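Winum Shelf Handling Project
Progress report to Trovau, period ending February
Prepared by Amparo Cáceres

Dear Samer and colleagues,

Thank you again for making the trip out to see us. I know it was a long day of travel for all of you, and it meant a great deal to the team to have you in the building. I promised a written report to go with what you saw, so I'll begin with the open day and then catch you up on the rest.

We had 67 chairs' worth of optimism and a good deal less floor space, so the visitors came through in two groups, the first in the morning and the second straight after lunch. Each group started with a short talk from me and then went to the demonstration bay, where the arm was restocking a shelf from a tote. It ran six cycles for the morning group. Five went cleanly and on the sixth it pinched a bag too low and let it slide back into the tote, which led to the best questions of the day. Samer Sayegh asked whether the grip could be corrected once the bag starts to slip, and I said not yet. I have thought about that a lot since, and it is now the first item on our list for the spring.

The afternoon group had a slower start - the tote had been put back a little crooked and we had to run the calibration again - but they were patient with us and stayed well past four o'clock.

On the work itself, the main news is that we have collected 967 usable handling clips toward the 2000 we agreed on with you. That is a bit behind where I hoped to be. The stores have been generous with their time, but the aisles are narrow and the quiet hours are short. Fillent has offered us a second location, and if the paperwork goes through as I expect, we should make up most of the difference before summer.

Snack bags are still the hardest thing we handle. They crinkle, they shine, and no two of them sit the same way on a shelf. People manage them without a thought, so we have been studying where the fingers and thumbs go when a person holds one up, and using that to choose grip points for the arm.
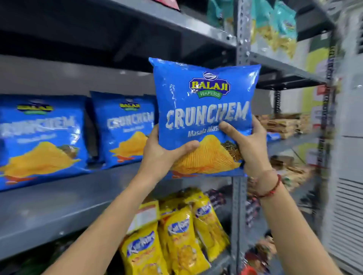

A two-handed hold on a bag of Crunchem Masala Masti, with a thumb on the front at each side.

The labeling of these clips is going well. Yimer has taken over the checking and sends us back a corrected batch every week, with notes that are kinder than we probably deserve. We did have to relabel one early batch after we changed how we mark the thumbs, and that cost us a few days.

Spending is in line with the budget you approved. The one change I would like to ask for is to move what is left of the travel money into replacement finger pads, as the soft ones wear through faster than we planned for. I will send the figures separately.

With warm thanks from all of us,
Amparo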